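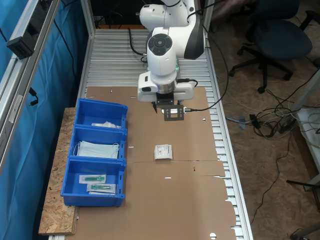 4.2 Reuse of cardboard before disposal

The survey form was sent to 428 workplaces in the Fureten district, and 400 returned it complete. Each was asked how cardboard from deliveries was stored, whether any of it was used again on site, and how often the remainder was collected. Answers were coded separately by the two authors (Selvanayagam and Munasinghe), and differences were settled by discussion.

Reuse on site was more common than the district's collection records suggest. Respondents named packing, floor protection during painting, and the covering of work surfaces (Figure 3). Few of these uses are recorded anywhere. A sheet may serve for several months before it enters the waste stream, and by then it is often stained or taped and is graded lower by the sorting plant at Miah.
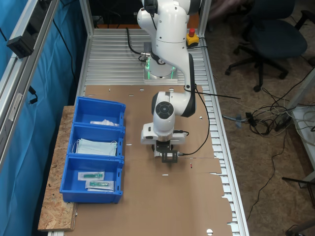
Figure 3. Brown cardboard laid over a slatted aluminum work table.

Storage space had a clear effect on the answers. Workplaces without a covered area tended to send cardboard out at the next collection, even where staff said they would have liked to keep it. In 40 of the returned forms, the respondent added a note about rain damage. These notes were not requested and were left out of the main count, but they agree with the February site visits described in Section 3. The effect of collection fees is treated separately in the section that follows.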